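# The Squeeze Problem

*At a small lab in Jusulside, a team has spent the better part of a year teaching a robot to hold on to things that give*

The first thing Malte Meinecke does when I arrive is hand me a length of corrugated hose and ask me to hold it upright by the ribs, the way I'd hold a candle. I do, and it seems like the easiest thing in the world. Then he asks me to push the top of it sideways against the edge of his desk, and I feel the whole thing squirm a little in my fingers, and without giving it any thought at all I pinch harder, shift my thumb, and keep it more or less straight.

"There," he says, very pleased. "You just did my whole job, and you weren't even paying attention."

Meinecke runs the manipulation group at Enemach, a company of modest size that takes up the second floor of a former print shop, over a bakery that starts work at four in the morning and makes the stairwell smell wonderful until noon. The group is five people. They build software that tells robots how to pick things up and put them together, and for the last year most of their attention has gone to a method they call Dendance, which was named late on a Friday and which nobody has managed to rename since, although Hwa-young Ryu tells me she has put forward several better candidates and is still taking suggestions.

The question behind Dendance sounds small. When a robot is holding something soft or ribbed or bendy, and it has to push the other end of that thing into a hole, how hard should it squeeze?

If you have never worked with robots you might suppose this was settled long ago, and for rigid parts it mostly was. You look up how heavy the part is and how slippery, you pick a gripping force with a healthy margin, and you close the fingers to that force and leave them there. A steel pin doesn't care. You can squeeze it twice as hard as you need to and it will still be a steel pin, pointing in the same direction it was pointing before.

Hose is another matter. Corrugated plastic hose, the kind you find behind washing machines and under sinks, is made to bend, and its ribs fold in on one another when you press them. Hold it too lightly and it slides the moment the tip touches anything. Hold it too firmly and the ribs collapse unevenly, so that the stiff end leans off to one side, and now you are trying to put a crooked plug into a straight socket. Between those two failures there is a comfortable middle, and the trouble is that the middle moves. It depends on which rib the fingers landed on, on how far the tip sticks out past the grip, and even (Ryu showed me a whole folder of plots on this) on how long the hose has been sitting in a cold van.

"We used to tune it by hand," she says. "Every hose, every fitting. I had a notebook. I could tell you the right number for a gray one on a Tuesday."
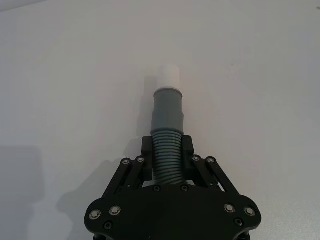
What Dendance does is stop looking for the right number. In place of a single squeeze chosen ahead of time, the robot makes a series of very small adjustments while it works, and it decides on each one by watching how the far end of the part behaves. A little camera rides near the gripper and looks out past the fingers toward the tip. Before the robot tries any insertion, it gives the part a few gentle squeezes in open air, a bit more, a bit less, and notes how the tip shifts with each. Ryu calls this "saying hello." It takes a moment or two, and by the end of it the robot has a rough idea of how this particular piece, held in this particular spot, answers to pressure.

Then comes the pushing. As the tip meets the socket, the software compares what the tip is doing with what it expected, and it puts the difference down to one of two causes: either the part is slipping through the fingers, or it is bending above them. The two look a good deal alike to a camera. They call for opposite cures, though, as a slipping part wants more squeeze and a bending part often wants less, along with a nudge of the wrist to bring the fingers back under the load. A great deal of the group's year went into telling those two apart.

Milan Martens was the one who cracked it, or who cracked it enough, which is how he prefers to put it. Martens is tall and soft-spoken and came to robotics by way of repairing accordions, and he explained the idea to me over a cinnamon roll from downstairs, using the roll. When something slips, he said, its tip moves back toward the fingers and pretty much keeps its tilt. When something bends, the tilt comes first and the backward motion follows. If you look only at where the tip ends up, you can't separate them. If you look at the order in which things happen, over a very short stretch of time, you usually can.

"Usually" is a word you hear a lot on the second floor, and I came to like it. On the wall by the coffee machine there is a sheet of paper with the results of the long trial the group ran in March, and it has been written over in so many colors of ink that I needed help reading it. They made 589 insertion attempts with hoses and couplings of different stiffness. With the old fixed squeeze, carefully tuned for the middle of the range, the robot seated 385 of them. With Dendance switched on and the same parts run through again in the same order, all but 39 went in.

I said that sounded like cause for a party. Meinecke tilted his head in a way I had begun to recognize.

"It is good," he said. "I'm happy with it. But I would like you to write about the 39."

So I will. A fair share of those misses came from one family of fittings, the ones with a pale end that is hard to pick out against a bright work surface. The camera loses the edge of the tip, the software gets a poor answer about tilt, and the fingers do something confident and wrong. Ryu has tried different lighting, and it helps, but she doesn't love it as a remedy. A robot in a workshop has to live with whatever lighting the workshop has, and most workshops she has visited have one tube flickering in the corner that everyone has been meaning to replace.

Other misses were slower and stranger. Sometimes the robot would settle into a kind of dithering, tightening a hair and loosening a hair, never bad enough to give up and never good enough to finish. Martens added a rule that makes it back off and start over from hello after a while. He thinks of the rule as a patch, and he told me so twice.

For a view from outside the building I called Guido Greco, who spent many years designing assembly lines before he retired to advise people on theirs. He had read the group's write-up and liked it, with reservations. His chief one was time. A fixed squeeze costs nothing to compute, while every hello adds to the cycle, and on a line that turns out the same coupling all day long he would still rather spend a morning tuning the old way and be done with it. Where he could see Dendance paying its way was in mixed work, with short runs and parts arriving in no special order, where that morning of tuning would come around every single day.

That happens to describe Chantharasri, the plumbing supply and refit business across the canal, whose owner, Boonmee Chantharasri, has been lending Enemach boxes of fittings almost from the beginning. She makes up drain kits to order, and hardly any two orders are alike. She has hoses that have been on the shelf so long they've taken on the curve of the box, and when the group began asking for difficult parts, those were the ones she sent over first.

"They were very polite about it," she told me, laughing. "Malte wrote to say thank you for the bananas."

She isn't in any hurry to put a robot in her shop. She would want to see it manage the curved ones, and she would want to be able to fix it herself, or at least have it fixed by somebody who picks up the phone. But she comes by the lab every few weeks with a new box under her arm, and she stays to watch longer than she needs to, and she has opinions about finger shape that have found their way into the plans. At present the gripping surfaces are flat pads, chosen because they make the mathematics manageable. Chantharasri thinks flat is silly for a ribbed hose, and has said that anyone who has ever worked under a sink would want a groove.

Martens is cutting a grooved pair now. He expects the new shape will make slipping rarer and bending harder to read, which may mean redoing a good part of the timing work he has only just finished, and he told me this with the calm of a man who has taken apart a lot of accordions. Ryu, for her part, wants to find out whether the robot can remember its hellos, so that the second hose from a box gets a shorter greeting than the first. She has started a new notebook for it.

Before I left, Meinecke let me have a turn at the controls with the automatic adjustment switched off and the squeeze on a dial. I tried to seat a coupling four times. On my first go it slipped, and on the next two I crushed the ribs and it leaned over like a tired flower. The fourth one went in, and I was so proud that I asked for a fifth, which slipped.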